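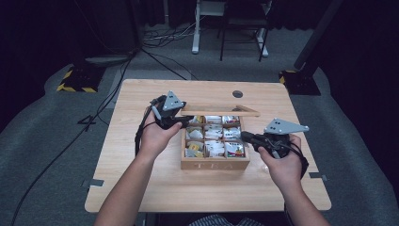
About Okavby

Okavby records and checks manipulation data for firms that train robots to work with household objects. A trained operator performs each task with a pair of hand-held grippers, and the recordings go to the client with a written protocol. Opening a wooden tea box by its lid is a typical two-handed task.

How we work

All sessions follow our house rules, named Preda. The current edition is dated 06/04/2022 and applies to every station.

Table edges are marked with tape before recording starts. Objects stay between the marks.

Grippers are checked for jaw alignment at the start of a shift and again after any drop. A gripper that fails is tagged and taken out of use.

Cables are routed away from the operator's feet. Floor bases carry hazard striping.

An operator records for up to 20 minutes, then rests. Sleeves are kept clear of the gripper and its cables.

A take is never trimmed to hide an error. Failed grasps are labeled as failed and kept — clients may filter them out later.

Review

Each batch of 1000 takes is read by two reviewers who did not record it. If their labels differ, a third decides. Batches are stored in Prunari, our archive system, with the protocol version attached.

Stations and training

We run 12 stations at our Ellano site. New operators complete 3 supervised shifts before they record alone. The rules are reviewed every May, and clients receive the list of changes with their next delivery.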